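Last changed September 14, 2026. We get the same questions every season, so the answers are written down here. Some of them will talk you out of booking, and we can live with that.

# Natural dyeing weekends at Kasham: questions and answers

## What do I do on the course?

You dye wool and linen yarn with plants, over two days, at the Kasham workshop. On the first day you wash and mordant your skeins and get the first pots going. On the second day you dye, overdye and rinse. You go home with 15 small skeins and a card noting what went into each one.

You will not learn "the ancient secrets of colour". We have read that line on plenty of course pages and still don't know what it means. Most of dyeing is weighing things, heating water slowly and being patient.

## Do I need any experience?

No. You need to be able to lift a bucket half full of water, or be willing to ask someone to lift it for you. If you can already spin or weave, good, but we won't be doing either.

## Is natural dyeing better for the environment?

People want a yes here, and we can't give a plain one. Plants have to be grown, picked and carted about. The pots use a lot of water and a fair bit of gas. Some of the old mordants, chrome and tin among them, are nasty, and "natural" on a label won't tell you whether they were used. We use alum and a little iron. Compared with a well-run modern dye house, we would not bet on ourselves to win per kilo of yarn.

There are decent reasons to do it anyway. The colours are lovely together, and you know what is in them.

## Will the colours fade?

Some will. Madder, weld and indigo hold up well if they are done properly. Turmeric, beetroot and red cabbage do not, whatever you may have seen online. Beetroot in particular gives a fine pink that is beige by the end of the month. We keep a strip of test yarn in a south window and you are welcome to look at it before you choose your pots. It puts most people off the berries.

## Doesn't salt or vinegar fix the dye?

Not in the way people think. Vinegar changes the acidity of the bath, and a few dyes change shade with it. Salt has its uses with some factory dyes on cotton. Neither of them will make a weak plant dye last. If a recipe tells you to soak your cloth in vinegar "to set the colour" and says no more than that, find another recipe.

## Can I get the same shade twice?

Close, if you keep proper notes. Exactly, no. The water matters, the age of the roots matters, and so does how long you stood talking while the pot got too hot. Madder goes brown if you let it near the boil. If you are planning a large piece, dye all of the yarn for it in one go and then dye a bit more.

## Which yarn do you use?

The wool is a two-ply from Vlček, undyed and with no softening finish. We have tried cheaper yarn sold as "ready to dye" and had patches where the colour wouldn't take, so we gave that up. The linen varies from year to year. It takes colour less readily than wool and the results are paler, and if you only want strong colours you should ask for an all-wool set when you book.

## May I bring my own yarn or cloth?

Up to 40 grams, scoured beforehand, and made of wool, silk, linen or cotton. Acrylic won't take these dyes. Neither will most polyester blends, however much cotton the label claims. Please don't bring a garment you are fond of. Old T-shirts have washing powder, softener and deodorant in them, and all three show up in the dye bath.

## Where do I sleep?

There are three rooms above the workshop, plain and fairly quiet. Otherwise there are guest houses in the village.
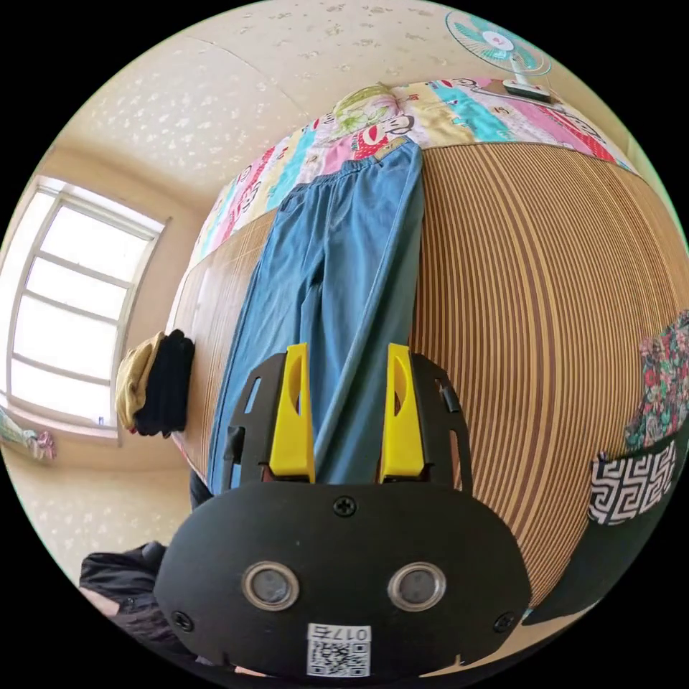

*Upstairs at Kasham, by one of the beds.*

Bedding is included. Towels are not, and you will want an old one for the workshop as well as a clean one for yourself. The rooms go to whoever books first. We don't keep a waiting list for them, as the last one caused more arguments than it settled.

## What should I wear?

Clothes you don't mind ruining. An apron helps with splashes but does nothing for your sleeves or your shoes. Indigo under the fingernails lasts a good few days. We supply gloves, and they leak sooner or later.

## Is it safe if I'm pregnant, or have asthma or allergies?

Ask your doctor, and tell us before you book. Powdered dyestuff gets into the air when it is weighed, and the indigo vat smells strongly and is quite alkaline. We provide masks and keep the doors open. Anyone who tells you that plant dyes are harmless because they are plants should be asked about foxgloves.

## Is the indigo "real"?

It is plant indigo, bought in as powder. We did grow our own woad for almost 3 years and got enough blue out of it for a few scarves. Chemically the blue in plant indigo and the blue in the synthetic kind is the same stuff, and we doubt that many people could tell the finished yarns apart by eye. We include ourselves in that.

## What is the Cilel method, and do you teach it?

The Cilel method is a way of layering short dips so that a skein shades from dark to light. We show it on the second day if there's time. It is pleasant to do and the yarn looks good in the skein. Whether it still looks good once it is knitted up is another matter – short runs of colour tend to turn into blotches. Weavers get more from it than knitters do.

## Do I need the Evow dye kit?

No. The kit has scales, a thermometer, a strainer and a notebook in a nice tin. Kitchen versions of all of these work, so long as you never cook with them again. We stock the kit because people ask for it.

## Do I get a certificate?

If you want one, we'll print one. It says that you came. It isn't a qualification and we would be wary of any two-day course that offers you one.

## What if I need to cancel?

Up to 44 days before the course you get all your money back. After that we refund you if someone else takes the place, less the cost of any yarn already wound for you. If we cancel, you get everything back, but we can't pay for your train fare, so buy a ticket you can change.

## Can I sell what I make?

Yes, it's yours. Label it truthfully, with the fibre and the plants you used, and please leave off "fadeproof".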